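Stop certifying robots on a pass rate
Opinion, by Nermina Stan
1 Nov 2018

Quick one this week, deadline is lunch. The new Liltdale handling code is out for comment and I've read the whole thing, all 13 clauses, twice. Mostly fine. Clause 5 is not fine.

Clause 5 says a gripping routine can go on the shop floor once it clears a set number of simulated trials. A number. No word on what was in the simulation, how close the nearest obstacle stood, who picked the camera angle. Just a tally and a signature.

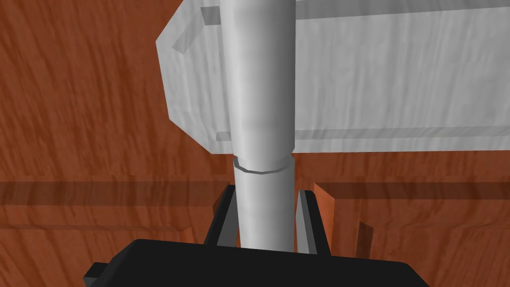
A pass rate hides the setup. Always has. Slavica Delić ran acceptance at Buvik for years and her rule was simple: show me the setup or I don't sign. She wanted the clearances on paper. Take a plain white rod with a finger on either side and little upright pieces of wood right behind the fingers. How much room is there? What counts as a touch? Does brushing the wood fail the trial, or does only dropping the rod fail it? Clause 5 doesn't ask. Two shops could run the same routine, score it differently, both be compliant.

And that's before we get to the view. Anyone who has done this work knows one camera lies to you about depth. From straight on, something behind the rod and something touching the rod can look the same. The code should require a second view, saved, for every trial that gets counted. Cheap to do in simulation. No excuse.

Kristine Policarpio at Veloso disagrees with me, and she's no fool. Her line is that small outfits can't store all that, and if you pile on paperwork they'll skip the standard altogether. Fair. I've seen it happen. Nonix dropped out of the last voluntary scheme over exactly this kind of thing. But she is arguing about cost and I'm arguing about what the certificate means. If it means "we ran it 1805 times and liked the total" then say so on the certificate. Let the buyer decide. 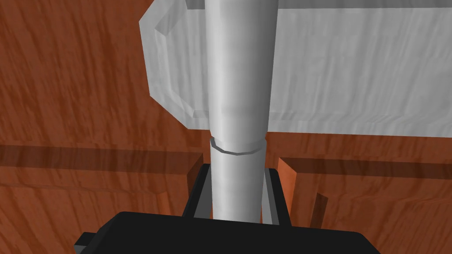 Gripper closed on the cylinder just below the ring, in simulation.

Where you grip matters too, and again, silence. Below a ring, above a ring, halfway up a long smooth tube, these are different jobs. A routine tested on one should not be waved thru for the others. Gunnel Isaksson put a grip location line in her shop's own checklist back in August. One line! It takes a few seconds to fill in and I'd copy it word for word.

So what do I want. Clause 5 rewritten to say: state the scene, state the clearances, state where the part is held, keep 2 views. Define contact. Write down the failures as well as the passes, becuase the failures are the part a floor supervisor needs to read. And retest when the fixture changes, even when the change looks tiny on the drawing.

Doğukan Kırmızıgül is collecting the comments and he reads them, I have had replies. Send yours before the window closes. Keep it short, quote the clause number, don't attach your brochure.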